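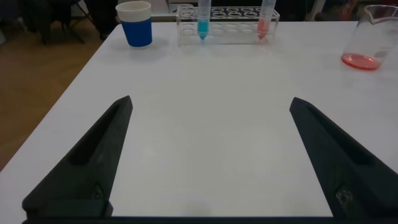 Walter Tello objected, reading the first draft of this section, that a cup is not glassware and has no business in a glassware count. If it can't be read to a line it isn't lab equipment, he wrote, and if people keep putting it on the table then the thing to study is the people. Fair. We kept the cup. Reasons below.

August
By Aranka Erdős
14 comments | 31 shares

4. What stands on the table, and where

4.1 Background to the count

Tables in the colored-water exercises get set up by whoever arrives first. No floor plan, no tape marks on the top. The course sheet lists a rack, tubes, a beaker and "a container for waste or rinse," and the last item is where the trouble starts. Earlier drafts treated the waste container as a detail. It turned into most of this section.

We logged 3,766 item placements across the two rooms, Binarwood and Ernis. A placement is one item, standing on one table, at one check. If the same beaker is there at the next check it gets logged again. After removing entries with no position written down we had 3,676. All percentages are out of the smaller number. The removed ones are mostly from Saturday sessions at Ernis, where the sheet was filled in at the end in a hurry and the position column got skipped. I don't think this changes much but it may make Ernis look tidier than it is.

Positions were written on the Drodik sheet, a grid of near/middle/far by left/center/right, seen from the long side where people work. Corners count as far or near, never middle. Items standing across a line go to the cell that holds most of the base. Two coders. Disagreements were talked through and the agreed value kept, so no agreement score here, which a reviewer will ask for and which we should of done from the start.

4.2 The far edge

Most items end up along the far edge. Racks first. People push the rack back as soon as it is loaded and then build the rest of the row off it, beaker on one side, cup on the other. Figure 2 has this layout in its plain form.

Figure 2. Row along the far side of a white table. Paper cup with a white rim and blue lower part; clear rack holding two tubes, one turquoise-blue and one pink-red; glass beaker with a shallow red-orange layer at the bottom.

Coded from the grid: cup far left, rack far center, beaker far right. One item per cell, no overlap. A row like this is quick to read, and both coders agreed on it without discussion. Rows with two beakers were harder, also rows where the rack had been turned end-on.

The order matters less than we expected. We had a guess going in that the beaker would stay on the side of the pouring hand. Did not hold up. Beakers moved over during a session and mostly didn't move back, and the side they ended on followed the side of the table nearest the sink. At Binarwood the sink is to the right. At Ernis it is behind the tables and the beakers are all over the place.

Racks hardly move once set. When a rack does move, it's pulled toward the person for loading and pushed back after, and the landing spot is close enough to the starting one that the grid doesn't catch it. A finer grid might. We didn't have the patience.

4.3 Cups

Of the 3,676 placements, 894 were cups. That is 24.3 percent, for an item the course sheet doesn't name. Uddin, the supplier list both rooms order from, has no cups on it either. They come from the hallway.

Cups were logged in three uses: rinse water, pipette tips and caps, drinks. The last is against the room rules and was also the hardest to code, as a cup with a drink in it and a cup with rinse water in it look the same from the side. A paper wall hides the contents. Coders were told to leave the use column blank unless the person was seen putting something in or taking something out. So the use column is blank a lot. We report positions for all cups and say nothing about shares by use.

This is the main argument for keeping cups in the count. A beaker tells you what it's doing. Color, depth, whether it needs emptying, all visible from across the room. A tube even more so; the color sits in the cone at the bottom and you can read it from the doorway. The cup is the one thing in the row that has to be picked up or looked down into. It takes the same table space as a beaker and gives back less. Students in the post-session talk brought this up without being asked. "I never know if that one is mine" was a typical line, said about cups, never about racks.

Position of cups follows the use as far as we could tell. Cups at the near edge got knocked. Cups at the far edge mostly stayed put. Cups in the middle moved the most, being shoved aside to make room and then shoved again. A cup in a far corner tends to be a cup somebody has stopped thinking about, and several were still there at the last check of the day.

4.4 Partly filled beakers

A smaller point. Beakers with only a shallow layer at the bottom were treated by students as finished and by instructors as in use. Same beaker. Instructors wanted it left in case the tubes needed topping up. Students wanted it rinsed and off the table. Neither side said so during the session, they just moved it or moved it back. We found this only from the notes column, where one coder had written "beaker again" enough times that we went looking.

The fix tried at Binarwood was a line on the course sheet: leave the beaker until the rack is checked. It seems to help. No numbers for this, the change came in partway through and the sheets on either side of it aren't comparable. Ernis kept the old sheet.

4.5 Color as a label

Tubes were not labeled in either room for this exercise. The color is the label. Works fine with turquoise and pink-red, which no one mixed up. Works less well at the warm end. Pink-red in a tube and red-orange in a beaker are different mixes on the recipe card but on a cloudy afternoon people asked. The card names colors by number, the students name them by fruit, and the two lists were never put side by side. Recomend printing a swatch on the card. Recommend also keeping the warm colors apart in the rack with an open hole between them, cheap and nothing to buy.

We didn't test for color vision and should have. Anyone repeating this should ask before the first session.

4.6 Limits

The grid is coarse. Nine cells for a whole tabletop. A crowded far edge and a comfortable far edge get the same code.

Checks were made on a fixed schedule and people learned it. Tidying went up right before a check at Ernis. Binarwood less so, the coder there sat in the room the entire time and was ignored after a while.

White tops only. Smudges and small drips show on white and people wipe them, and wiping means lifting things, and things that get lifted get put down somewhere else. On a dark top there may be less wiping and less drift. We have no dark tops to try it on.

Chairs and floor were not coded. Bags on the floor change where people stand, and where they stand changes what gets pushed back. Left for later work.

On Tello's objection. We reran the position table with cups taken out and the far edge still comes first, racks still center. So the cup doesn't drive the main result. It does drive the crowding result in section 5, where taking it out makes every table look better organized than it felt to work at. Both versions of the table are in the appendix, with cups first.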